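Stop sanding the character out of everything

By Han-gyeol Ko

Went to buy a kitchen table in December. Should have been easy. Four legs, a top, done. Three stores later I still had no table and a bad mood, and I've been chewing on why ever since.

Everything was perfect. That was the problem. Every top the same color end to end, same grain, and when you looked close the grain repeated. Same little swirl, a foot over, same little swirl again. A picture of wood printed on something. The tag said "natural look." Look! They put it right on the tag.

One of them was $1,029. For a photo of a tree.

I asked the guy at Lurketis if they had anything in actual solid wood and he walked me to the back, where there were two, and then he apologized for them. Said the color "varies some" and they get returned a lot. People get it home, see a knot, and box it back up as damaged. A knot! That's where a branch was. It's the least damaged thing about the whole table.

So here's my gripe and it isn't only about tables. We've trained ourselves to read any variation as a defect. Apples, same thing. The orchard stand I used to go to as a kid had apples with scabs and russet patches and one side redder than the other, and they tasted like something. Now there's a pyramid of identical shiny ones and they taste like cold water. Bread too. Brick. Even front doors, my whole street has the same gray front door now.

And I know the answer I'll get, because my brother-in-law gave it to me over dinner: it's cheaper and it wipes clean. Fine. True. He has a printed top in his kitchen, roughly 2,000 bucks less than the one he wanted, and he's happy with it. I'm not going to tell anybody with two toddlers and a mortgage that they need to go spend 3,000 on a slab. Buy what you can afford. My complaint is with the stuff that costs real money and is still pretending.

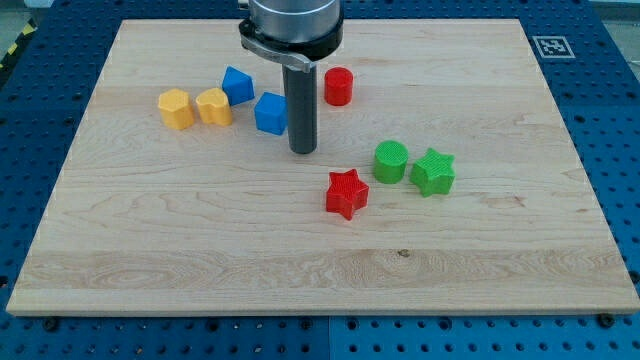

Pale maple, knot and all.

Look at how maple behaves when you let it. The lines wander. There's a lighter stretch, then it goes more honey, then it does something else. You could eat breakfast at that for years and still find a bit you hadn't noticed. I can't say that for my desk at work, which I have stared at since I got hired and which has told me nothing.

Part of it is shopping online, I think. You see one picture, you want that exact one, and anything that shows up different feels like a trick. So the sellers learn to sell only what can be matched to the picture. Can't blame them really, returns cost a fortune. But it means the material gets picked for how well it photographs and how little it surprizes you. Seok, the little shop over by the train station, does it the other way, you go in and pick your own board off the rack. Takes all afternoon. They wrote my name on mine in pencil, on the underside, and asked me to leave it there.

It's birch, not maple, I ran out of budget. There's a dark streak near one corner that my wife didnt like for a week and now sets her coffee next to. One leg needed a felt pad. It has a ring on it already, from me, and I haven't tried to get it out.

If the stores want to do something useful, put the odd ones out front. Stop apologizing for them. And take "natural look" off the tag.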